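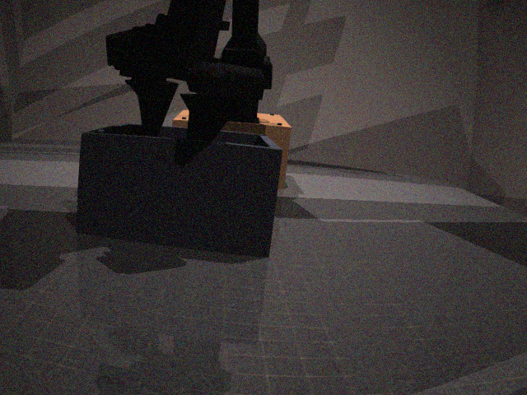 Week 6 notes — heritage buildings and visitors

Reading for next time: packet pp. 19 to 40, skip the appendix. Bring the site plan.

Recap. Last week was temples and who pays for the roof. This week is meeting halls, guild halls, clan houses. Built by people far from home, mostly traders. Three uses at once: worship, business, somewhere to sleep if your ship was late. Visitors today see the worship part and miss the other two. Keep that in mind for the essay.

Layout, the usual pattern (there are exceptions, see packet)
Gate on the street, often the fanciest part
Open court, light and rain come in here
Side rooms — records, storage, guests
Main altar at the back, floor a step or two higher

Why the step? Status, also flooding. Port towns flood. Look for water marks on the lower walls when you do your site visit, guides hardly ever point them out.

Case: the Cemcombe hall. Small port, one main street, hall halfway along it. Gets 390 visitors on a busy day in April and the court comfortably holds a lot less than that. Ticket is for the whole street so the hall can't control its own numbers. Tour groups come at 10 and again at 2, between those its nearly dead. Traleck (the tour operator in the packet) offered to shift one group to 4 pm. The hall said no, evening prayers. Good exam topic, hint.

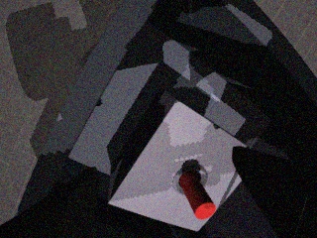 Joinery. You need this much for the quiz and no more. Roof frame in these halls is posts and beams, joints cut to fit, then a peg through to lock it. A red peg standing over a pale block, with a gray ring around its upper half, is near enough the idea if you swap in timber: one round piece, one flat piece, and the fit between them carries the job. Pegs can be driven out and the joint taken apart for repair. That is how the Ikness hall got moved uphill, whole frame, numbered piece by piece, 402 pieces on the list. Is it still the same building? Argue either side, but use the packet.

Paint and carving. Repainting is normal upkeep in a working hall, many visitors think its fake because the colors look new. Ó Ceallaigh reading covers this well, the first half anyway. Second half is about churches and you can skim it.

Signs and labels. Short. Two languages minimum. Put the name of the hall in the script its members use, first line, then teh translation. Don't put a sign where people kneel.

For the site visit
Go once in the morning and once late in the day
Ask before photos of the altar
Sketch the floor plan, rough is fine
Write down where people stop walking and for how long

Plans due at the start of class, paper please. Email only if you're sick.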